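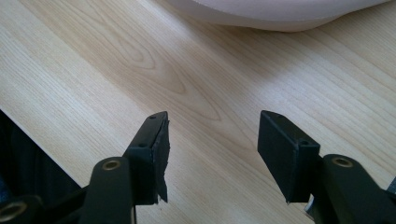
Wood tabletops, quick notes

Typing this up between loads of washing, so excuse the order. Mostly for pale wood tops, the sort that show everything.

Daily wipe. Damp cloth, wrung out hard. Then a dry one straight after. Go with the grain. Skip the spray bottle, it puts far too much water down and then you're chasing puddles into the joins.

Water rings. White ones are usually in the finish and come up okay. Leave overnight first, plenty fade on their own. Still there? Smear of plain mayonnaise or petroleum jelly, a few hours, wipe off. Dark rings are in the timber itself. Sanding job, sorry.

Crayon and biro. Crayon: old plastic card, held flat, then a drop of dish soap. Biro I've had mixed luck with. Metho on a cotton bud took the ink off my desk and a patch of varnish with it. Test underneath first!!

Sticky stuff (jam, tape, price labels). Warm cloth laid on top for two minutes, peel slowly. Leftover gum comes off with a dab of cooking oil. Then soapy water or you'll have an oily patch, ask me how I know.

Oiled tops. Mine gets done in May and again just before Christmas when everyone's coming over. Thin coat, thinner than you think, and wipe off all the extra after fifteen minutes. I put it on too thick the first year and it stayed tacky for weeks, with cat hair in it. Oily rags go flat outside to dry, never scrunched up in the bin, they can catch fire by themselves.

Varnished tops don't need oil. Doesn't soak in, just sits there going greasy. Drop of water somewhere out of sight will tell you what you've got: beads up, it's sealed. Sinks in and goes dark, it's bare or overdue for oil.

Scratches. Light ones, rub a walnut over them, the colour fills in a bit. On very pale wood it can go too brown so try a clear wax stick insted. Deep ones, leave alone till you're ready to sand the whole top. Sanding one spot leaves a dish you'll see every time the sun's low.

Tools and hardware on the table. Old towel underneath, always, doubled over. Metal corners dent softwood in no time. Small dents: damp cloth, warm iron, a few seconds at a go. Bare or oiled wood only, it'll cloud varnish.

Felt pads under lamps and bowls. Change them when they get gritty, grit scratches worse then no pad at all.

Jussara Prado wrote in to ask about candle wax. Ice in a bag, let it go hard, lift with a wooden spatula. Coloured wax may leave a stain, haven't beaten that one yet.

Updated 22nd December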